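3.2 Listening back to the club streams

I came to this part of the study as a fan first, so I should say that up front. I've followed Clandby since I was nine, and I'd already heard plenty of their home commentary before I ever thought of coding it. For the paper I worked through 296 clips from the club's own stream and 300 from Purow, their nearest rivals, and marked every time the commentator said "we" or "us" about the home side.
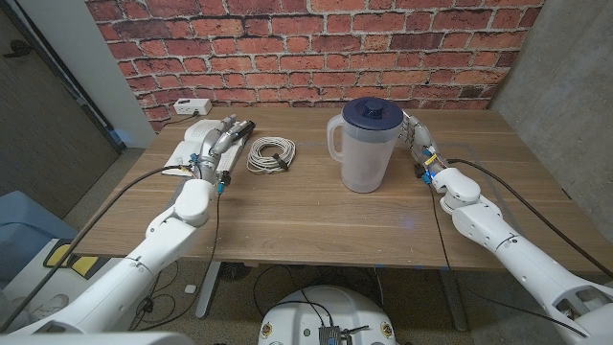
Clandby's people said it 1032 times. I did expect a lot (these are club employees, after all!) but I'd guessed it would bunch up around tries and bad refereeing calls, and it didn't. Most of it came in the dull stretches - scrums being reset, someone getting a boot retied - when there was nothing much to call and the talk drifted to the bus ride or the new kit.

Jade Nuttall coded the Purow clips separately and we compared notes in March. We argued longest over "our lads," which she counted and I hadn't. In the end I went back and added them in, and that's the version used in the paper. 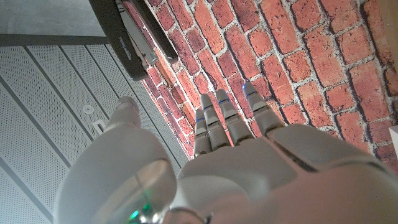
Figure 4. Fingers raised toward the brick wall.

3.3 What the away fans heard

Away supporters get the same audio as everyone else, and I wanted to know if they minded. I posted a short survey on the Talpur and Joltine message boards and left it up until the end of the season. A good few people told me they just mute it and put the radio on, even though the radio runs well behind the picture. Others said they liked a biased commentator, as long as he knew their players' names.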